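Two fingers and a slab of red marble
Vidham Bench Notes, 2/4/18
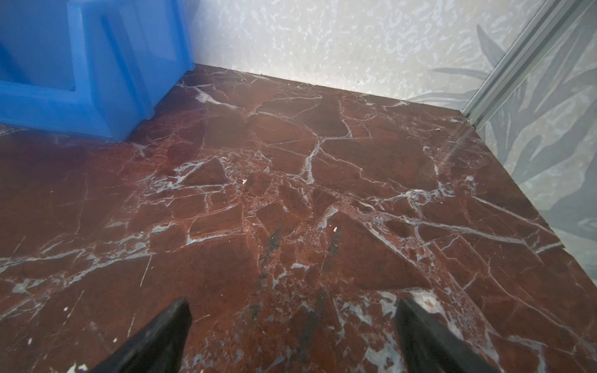 3 min read

I finally got the gripper sorted on the bench arm, and I am so happy with it that you're all going to hear about the whole thing!

If you've been following along, you know the arm sits over a slab of dark red marble with white veins running all over it. I love that slab. It's flat, it's heavy, and it shows up dirt like crazy, so I can spot a white crumb from the wrist camera without getting out of my chair. There are a couple of white flecks on it right now, and I've been using them as aiming points (more on that in a minute).

The trouble started in December. The right finger was landing a hair lower than the left, and thin things like playing cards would skate away instead of getting picked up. I blamed the Grultach controller for a week. Sorry, Grultach. It was the two screws at the base of the finger, which had backed out just enough to let it rock.

So, the fix. Power off, fingers open wide, and hold the loose one while you undo it because it drops faster than you'd think. I wiped both seats with a dry rag, put a dot of the weak threadlocker on each screw (the weak kind, please, you'll want them out again), and snugged them up a little at a time, going back and forth. The black finish is scuffed, and I'm leaving it that way. Scuffs don't bother the grip at all.

Then comes my favorite part, setting the height. I bring the tips down until they hover just over the stone and slide a strip of printer paper under one, then the other. You want the same light drag on both sides. Mine took 16 tries! After that I jog over to a fleck, line it up midway between the tips, and save the spot as my new zero. The veins are great for this too, they're like a road map that never moves.

One thing to watch: polished stone throws glare. I get a faint streak on the right side, and the old Harari tracking script kept trying to follow it. Turning down the exposure helped a lot.

I let it run 1000 open-and-close cycles overnight and checked the screws over coffee. Still tight. Next up is the wrist cable, which has started to rub, and I have a Bhatt sleeve on order for it. If it fits I'll post the part number.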